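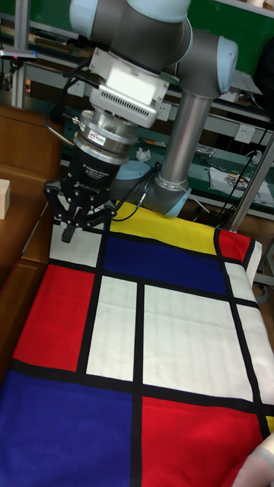

Has anyone on here sent an objection to a draft ward map, and what did you put in it? We got the draft for Potgieter last week and our neighbourhood, Amen, has been cut down the middle of Droltska Road, so that my side votes with the town centre and the other side votes with the farms. I love a good map and have been up till midnight with this one! What I'd like is something you can read from across a room, like a cloth printed with red, yellow, blue and white blocks and thick black lines between them. The real one is thin grey dashes on a grey street plan and I had to trace our boundary with a felt tip before I could follow it.

I've started a petition and we have 132 signatures so far, all from people living on the two sides of the road. The notice says comments close at the end of August. My questions are:

Does a petition count for more than separate letters, or less?
Do I have to draw an alternative map, or can I just say what's wrong?
Is it worth asking to speak at the public hearing if I've never done anything like it?

The draft gives our proposed ward 3,169 registered voters and I can't tell from the notice whether that's high or low compared with the others. Any help gratefully received, and if you've done this anywhere at all, please tell me how it went, I find the whole business fascinating.

Posted by Mbali Mnguni
Tags: ward boundaries, petitions, public hearings, local elections

3 answers

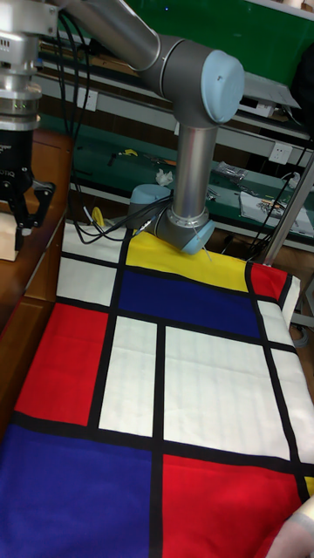

Marietjie Cele replied: Yes, and do go to the hearing! I was terrified at ours and it was a trestle table, a jug of water and four people who wanted to go home. They were kind, though. You get your five minutes and they write down what you say.

On petitions, ours was treated as one submission with a lot of names on it. It was mentioned in the report with the number of signatures, so it wasn't ignored, but the points they answered properly all came from letters. If I did it again I'd hand in the petition and also get a dozen people to write in with their own reasons, even three lines each. Copying and pasting the same letter doesn't help, they get lumped together.

Sorry, no idea about the voter numbers.

2 people found this helpful

Ultan Fahy replied: I've put in objections to two reviews, lost one and half won the other, and I would happily do a third. It's the best way I know of learning how the place you live in is put together. Longer answer, so get a cup of tea.

First, find the rules the reviewers are working to. They are usually printed at the back of the report that came with the draft, in the part everyone skips. Ours listed equal voter numbers first, then communities and how they connect, then boundaries that are easy to identify on the ground. Yours will be worded differently and may be in another order, so check. Whatever the list says, use the same headings in your letter, in the same order. The person reading it has a form with those headings on it, and you've saved them a job.

Second, the voter numbers. There will be a table with every ward in it and a column for how far each one is from the average. Find your 3,169 there and see what the column says. If you're well under, you have room to take in the other side of the road. If you're well over, you'll need to offer something up at another edge, and it's much better coming from you than from them! A fair number of good objections fall down here. They ask for more streets and don't say what happens to the ward next door.

So yes, draw the alternative if you can bear to. You can object without one, and people do, but "please don't split us" leaves the reviewers to find a fix, and they've already had a go at that. 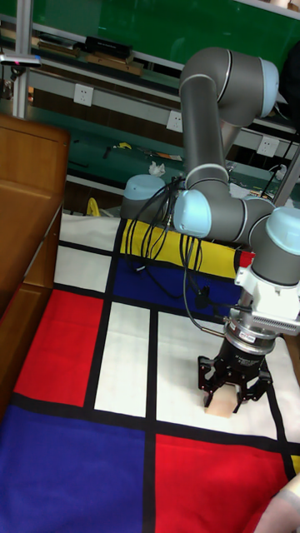 It doesn't have to be pretty. Mine was a photocopy of their map with a highlighter line and a list of street names stapled to the back. The list did most of the work. We had 34 streets on it, and for each one we'd written which ward it was in now, which one the draft put it in, and which one we were asking for. Marking where the line turns is useful too: "north along the stream to the footbridge, then west behind the school". If it can be walked, it can be understood.

Third, evidence that Amen is one place. Feelings are fine as an opening sentence — then get on to facts. Where do both sides of Droltska Road go for the clinic, the post, the primary school, the bus? Is there a residents' group that covers both sides? Does one shop serve everybody? We had a community newsletter, the Barkex, delivered to every door on both sides of the proposed line, and a bundle of back copies went in with our letter. The report quoted it twice. I was ridiculously pleased.

Also check whether roads are normally used as boundaries in your area. Reviewers like a main road because it's easy to find. If Droltska Road is a wide, fast one with few crossings, they'll say it divides you already, so have your reply ready. If it's your high street, with shops on both pavements, say so in the very first paragraph.

Small things: put your address on everything, give the ward the name used in the draft, and don't leave it to the last Sunday night. Ours had an online form that froze and I ended up pushing an envelope through the door in the rain.

11 people found this helpful

Comment from Mbali Mnguni: This is brilliant, thank you both. It is the high street! Bakery on one side and chemist on the other. I've found the table and we're under the average, so off to draw my line.

Comment from Ultan Fahy: Under is good news. Check the farm ward still adds up once you've taken the houses out of it.

Dumisani Jacobs replied: We had this years ago and they changed it back at the next review anyway. Worth a letter. Ask for the hearing dates in writing, ours got moved.

1 person found this helpful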